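제3장 천 배경막과 오림 글자

3.1 이 장의 범위

앞 장에서는 조립식 벽체를 사용하는 칸막이 작업 공간을 다루었다. 이 장에서는 벽체를 천으로 대체하는 경우를 다룬다. 대상은 탁자 한 대를 중심으로 뒷면과 양 측면을 천으로 두른 소형 부스이며, 배경막에 문자 장식을 부착하는 작업까지 포함한다. 상부를 천으로 덮는 형식은 환기와 조명 조건이 달라지므로 제7장에서 별도로 설명한다.

이 장을 마친 학습자는 다음 작업을 수행할 수 있어야 한다.

배경막과 측면막의 재단 치수를 산출한다.
집게의 간격과 물림 깊이를 정한다.
오림 글자의 크기, 배열, 테두리 폭을 결정하고 천에 부착한다.
천장 조명에 의한 글자 면의 반사를 점검한다.

3.2 용어

배경막은 작업자의 정면에 걸리는 천을 말한다. 측면막은 배경막의 좌우 끝에서 앞쪽으로 돌아 나오는 천이다. 상단선은 배경막의 윗변이 이루는 선이며, 집게 사이에서 천이 처지는 깊이를 처짐량이라 한다. 오림 글자는 종이, 펠트, 발포 시트 등을 글자 윤곽대로 잘라 낸 장식물을 통칭한다. 글자 둘레에 남기는 밝은 띠는 테두리라 부르며, 글자 본체와 한 장으로 인쇄한 것과 별도의 재료를 덧댄 것을 구분하지 않는다.

3.3 천의 선택과 재단

검은 천은 벽의 이음매와 배선을 가리는 효과가 크고, 밝은 색 글자와의 명도 차를 확보하기 쉽다. 반면 먼지와 실밥이 눈에 띄고 접힌 자국이 오래 남는다. 보관할 때에는 접지 않고 심에 감는다. 이미 생긴 주름은 설치 전날 걸어 두어 자중으로 펴고, 남은 주름은 안쪽 면에서 증기를 쐬어 제거한다. 합성 섬유는 다리미를 직접 대면 광택이 생기므로 덧천을 사용한다.

재단 폭은 설치 폭에 주름 여유를 더하여 구한다. 문자를 부착할 배경막은 여유를 최소로 하여 평평하게 걸고, 측면막은 여유를 넉넉히 두어 부드러운 주름이 서도록 한다. 이 장의 실습에서는 배경막 한 폭의 유효 폭을 992 mm로 하고, 이웃한 폭과의 겹침을 70 mm로 한다. 겹침부는 글자의 중심에 오지 않도록 배치하며, 불가피한 경우에는 글자를 붙이기 전에 겹침부를 안쪽에서 시침한다.

집게는 천의 양 끝에서 시작하여 중앙을 향해 물린다. 중앙부터 물리면 끝단에 남는 천이 모여 상단선이 기운다. 처짐량이 과다하면 장력을 높이기 전에 집게를 추가한다. 장력만으로 교정한 천은 시간이 지나면서 물림부에서 빠져나오고, 부착된 글자의 한쪽이 들뜨는 원인이 된다.

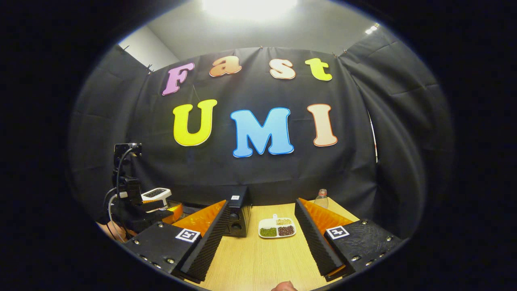 3.4 문자 장식의 배열

두 단으로 구성하는 문자 장식에서는 단마다 글자의 크기와 대소문자를 달리하여 읽는 순서를 분명히 한다. 윗단을 작은 글자로 하고 아랫단을 큰 대문자로 하면 무게 중심이 아래로 내려가 안정된 인상을 준다. 윗단의 글자 수가 아랫단보다 많을 때에도 두 단의 전체 폭을 억지로 일치시키지 않는다. 글자 사이를 지나치게 벌리면 단어가 낱글자로 흩어져 보인다.

색은 글자마다 달리할 수 있으나 모든 글자가 바탕과 충분한 명도 차를 가져야 한다. 분홍, 주황, 연두, 하늘색, 크림색 계열은 검은 천 위에서 대체로 무난하다. 남색과 진한 보라는 피한다. 색이 여럿일 때에는 흰 테두리를 같은 폭으로 둘러 통일성을 준다. 테두리가 넓으면 획 사이의 속공간이 메워지므로, 소문자 a와 s처럼 속공간이 좁은 글자를 기준으로 폭을 정하고 나머지 글자에 그대로 적용한다.

부착 위치는 분필 실로 기준선을 표시한 뒤 결정한다. 각 단의 중앙 글자 또는 중앙 간격을 먼저 고정하고 좌우로 진행한다. 아랫단을 먼저 붙이고 윗단을 맞추는 순서가 수정에 유리하다. 천에는 양면테이프보다 면 파스너나 가는 핀이 적합하다. 양면테이프를 사용할 때에는 같은 천의 자투리에 하루 동안 시험 부착하여 접착제가 배어 나오는지 확인한다.

3.5 조명과 시야

천장등이 배경막의 상단 가까이에 있으면 윗단 글자의 표면에 반사가 생긴다. 광택지로 만든 글자는 특히 영향이 크다. 점검은 작업자의 위치에서 앉은 자세와 선 자세로 각각 실시하고, 반사로 인해 획이 끊겨 보이는 글자가 있으면 배경막의 높이를 낮추거나 글자를 무광 재료로 교체한다. 등의 위치를 옮기는 방법은 마지막에 검토한다.

상판 높이가 700 mm인 탁자를 기준으로 할 때, 아랫단 글자의 밑선은 탁자 위에 놓이는 기물에 가리지 않는 높이로 잡는다. 기물의 종류가 정해지지 않았다면 가장 높은 것을 가정한다. 측면막의 앞단은 탁자의 앞모서리를 지나지 않게 하여 작업자의 팔꿈치가 천에 닿지 않도록 한다.

측면막과 배경막이 만나는 모서리에서는 상단에 틈이 생기기 쉽다. 틈으로 뒤쪽 벽이 드러나면 밝은 띠처럼 보여 문자로 향하는 시선을 분산시킨다. 측면막을 배경막 뒤로 돌려 물리고, 집게 한 개로 두 장을 함께 고정한다.

3.6 실습 준비

실습은 두 사람이 한 조로 진행한다. 조별로 검은 천, 집게, 줄자, 분필 실, 시침핀, 오림 글자 한 벌을 준비한다. 재단표는 설치 전에 작성하여 제출하고, 설치 후 실측한 처짐량을 같은 표의 비고란에 기입한다. 재단 치수의 계산 절차는 다음 절에서 설명한다.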